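About Hulico

Hulico manufactures and supplies patient handling and bathroom safety equipment for hospitals, nursing homes, rehabilitation centers and private residences. The product range covers over-bed tables, patient transfer boards, raised toilet seats, wall-mounted grab rails, shower stools and manual patient lifts. Production, assembly and final inspection take place at our plant in Colstead. Spare parts and repairs are handled from a separate service depot in Mostgate.

Company Background

The company started as a tube bending and welding shop that supplied frames to other makers of hospital furniture. The first product sold under the Hulico name was a straight grab rail in stainless steel, made in three lengths. A folding rail followed, and then a shower stool that used the same tube and the same end fittings. Contract frame work was stopped when the product line took up the full capacity of the bending section.

The Hudec range of patient lifts was added later. It was designed in house and is still the only product line that carries its own name. All other products are sold under the Hulico name with a catalog number.

Manufacturing

Tube is received in full lengths, checked for wall thickness and surface marks, and cut on a cold saw. Bending is done on two mandrel benders. Stainless steel parts are TIG welded, ground and polished. Mild steel parts are MIG welded, degreased and powder coated in white or light gray. Other colors can be supplied on request, subject to a minimum order of 60 pieces per color.

Seats and backrests are molded by an outside supplier to our drawings. Each delivery is sampled on arrival, and parts with sink marks at the screw bosses are returned. Casters, gas springs and electrical actuators are bought in complete. Upholstered parts are cut and sewn at Colstead, with welded seams on all covers that may come into contact with water.

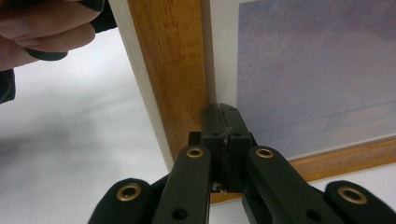
Assembly is arranged by product and not by order. A bench is set up for one model, a batch is built, and finished units go to the inspection area with a batch card attached. The card lists the tube lot, the weld station and the date of coating. It is kept on file after the unit has shipped, so that a part can be traced back if a fault is reported from the field.

Inspection and Testing

Every patient lift is load tested before packing. The test load is above the rated load and is held with the boom at its highest and lowest positions. The base is then opened and closed under load and the casters are checked for free rotation and locking. Units that show permanent bending are scrapped – they are not straightened.

Grab rails and shower stools are tested by sample. Samples are taken from the start, middle and end of each batch. For rails, the load is applied at mid-span, both downward and away from the wall. For stools, the load is applied to the seat and then to each pair of legs in turn with the stool tilted. Rubber tips are pulled to confirm that they stay on the leg.

Packed units are not opened again unless the carton has been damaged. If it has, the full inspection is repeated.

Product Range

The current catalog lists 631 items, including spare parts. The main groups are as follows.

Grab rails: straight, angled, folding and floor-to-wall types in stainless or coated steel. Fixing kits are supplied for solid masonry, hollow block and stud walls. The kit must be ordered to match the wall, as the screws are not interchangeable.

Raised toilet seats: clamp-on and free-standing types, with or without armrests. Height steps are molded into the underside of the clamp-on type.

Shower stools and shower chairs: fixed height and adjustable height, with drain holes in all seats. Adjustable legs use a spring button and move in fixed steps.

Transfer boards: straight and curved, with a low-friction upper surface and a non-slip underside.

Over-bed tables: single column, with a tilting or fixed top. The base passes under most hospital beds. Customers with low-clearance beds should send us the clearance before ordering.

Hudec patient lifts: manual hydraulic and battery-powered models. Slings are sold separately in four sizes and are marked with the size on the leg straps.

Customers and Delivery

We supply to medical equipment dealers, hospital purchasing departments and building contractors. Private buyers are served through dealers, and we can give the details of the nearest one on request. Standard catalog items are held in stock at Colstead. For coated items in non-standard colors, delivery depends on the coating schedule, which is fixed at the start of each week.

Contractors fitting out new wards usually order rails by room type. Drawings can be sent to the sales office, where a parts list is prepared room by room. Up to 50 rooms can be handled on one list. Larger projects are split by floor or by wing. The plant closes for maintenance for two weeks in August, and orders received in that period are entered when work resumes. The Mostgate depot stays open during the closure.

Service and Spare Parts

Spare parts are kept for all current models and for most discontinued ones. The serial number plate on a lift is on the mast, facing the handle. On shower chairs, the number is printed on a label under the seat. On rails, the batch code is stamped on the back of one flange and can be read only with the rail removed – for rails already on the wall, the catalog number and the overall length are enough for us to match the part.

Lifts sent to Mostgate for repair should be shipped without the sling and with the battery removed. A written quote is issued before any work begins. The quote is valid for 60 days.

Instruction sheets for all products can be requested from the sales office by catalog number.

Page last revised September 18, 2021.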